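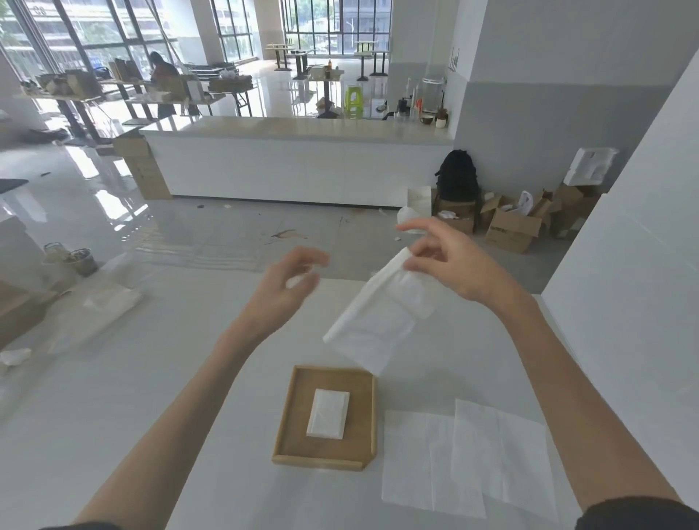

Folding paper napkins into a wooden tray, one at a time.

Paper Napkins, Folded Small: My Favorite Ten-Minute Table Trick

Posted March 24, 2026

I love a paper napkin. There, I said it! Cloth is beautiful and I own plenty of it, but when there's a crowd coming and coffee to pour, it's paper every time. The trouble is that a pack of napkins plunked down in its plastic looks like a pack of napkins plunked down in its plastic. Put the very same napkins in a low tray, folded to one size with the corners tucked in square, and people will ask you where you bought them (mine were the cheapest 100-count pack on the shelf).

I picked this up when I was helping set out the coffee counter for an open day at Cesholm, and I've done it at home ever since, for birthdays, for soup nights, for the big yard lunch we do every May. It's a nice job to do sitting down with music on.

What you need

Plain white paper napkins, the thin kind that open out to a good-sized square
A shallow tray with a raised edge on all four sides
A smooth, clean, dry table with more free space than you think you need
Clean hands, and dry ones -- one damp thumb and you've got a gray spot

Set up your space first

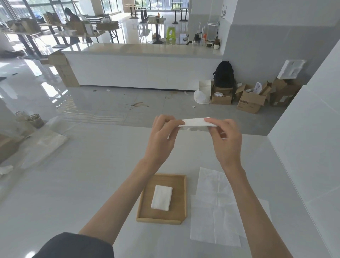
The tray goes close to you, and the napkins you're working on go next to it. I'm right-handed, so I like my tray in the middle and my open napkins on the right, and I leave that side of the table completely alone otherwise. An open napkin takes up a surprising amount of room! The big one lying flat to the right of this wooden tray is wider than you'd guess from the little stack inside, and you can see the grid of creases from the factory fold. Those creases are your best friends, so don't try to smooth them away. Trash and used cups belong somewhere else, well out of elbow range. Keep a bag nearby for any napkin that tears.

Opening them without tearing

Cheap napkins cling to each other. Hold one by a top corner and let the rest of it drop on its own, then catch the other corner with your free hand. If two come up together, blow gently between them. Pulling hard on one edge is how you end up with a rip right down a crease, and I speak from experience (a whole pack of Talpur two-ply, the week before Thanksgiving).

Give each one a quick look while it's hanging there. Light from a window shows up thin spots and little holes right away.

Getting the fold straight

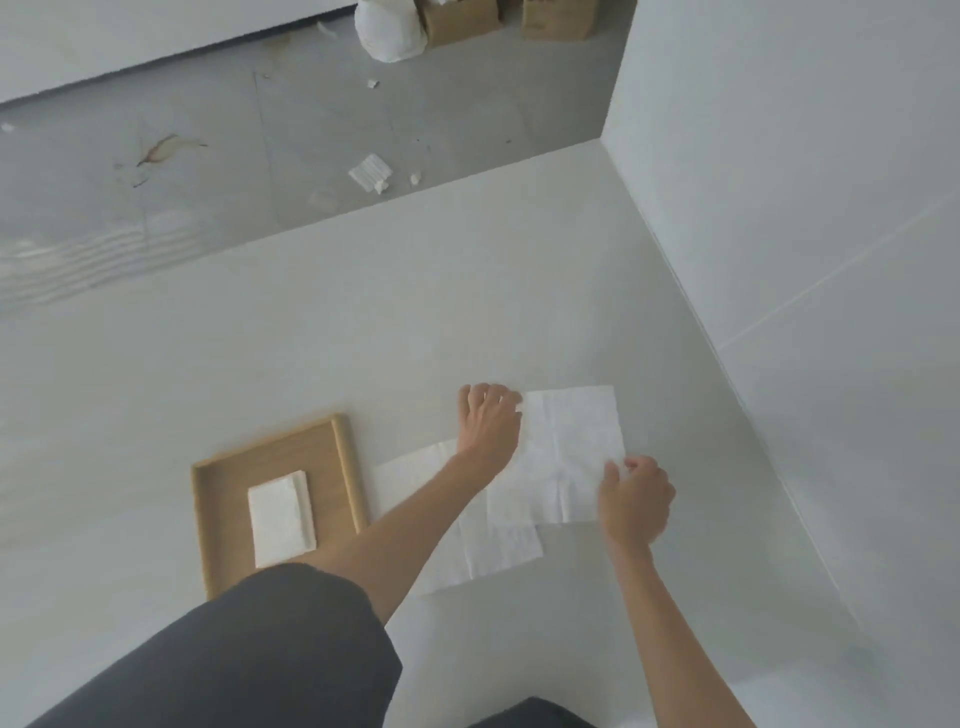

A straight fold starts with a napkin that can't slide around on you. Thin paper on a slick surface drifts every time you breathe, so one hand should always be the anchor. Press the curled fingers of your left hand down near the far corner, as in the photo, and take the near edge on the right with the other hand. Then bring that edge over, line it up, and only now let go of the anchor and run a fingertip along the fold. Turn it, fold again, and stop when it fits your tray with a bit of space all around. Having a second napkin already opened out underneath is fine too, and I find the extra layer gives the paper a little grip.

Don't press too hard on the last fold. A softer edge is easier to pick up, and the stack sits better when it can settle under its own weight.

Stacking

Lay every napkin in with its folded edge facing the same way. This matters more than anything else on this page! Mixed edges make the stack lean, and a leaning stack slides the first time somebody carries the tray. After every few napkins, tap the long sides with your palms to square them up. I usually stop when the stack is a bit taller than the rim of the tray and put the extras in a drawer.

My current tray is an old Danier one with a pale wood finish, and white napkins look so good against it. A baking tray lined with a tea towel works too, or the lid of a nice gift box.

How many to fold

For coffee and cake, two per person. For anything with sauce, three, and then a few more -- we had 55 people at the last yard lunch and I folded 111, and there were four left in the tray when I brought it in. They went straight into lunch bags on Monday. 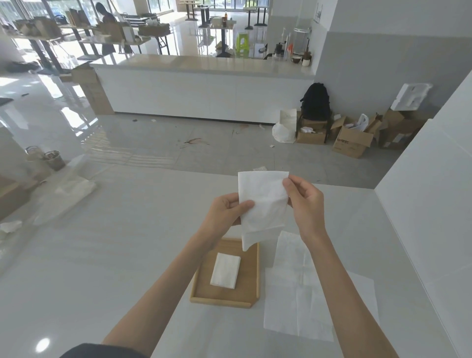 Keeping the stack nice until the guests come

Fold the night before if you like, then slip the whole tray into a large clean bag and leave it flat on a shelf. Keep it away from the stove and the kettle, where steam makes the top few go limp. Outdoors, set a smooth stone or a heavy spoon on top. And when the stack gets low, add the new ones underneath so the older ones get used first.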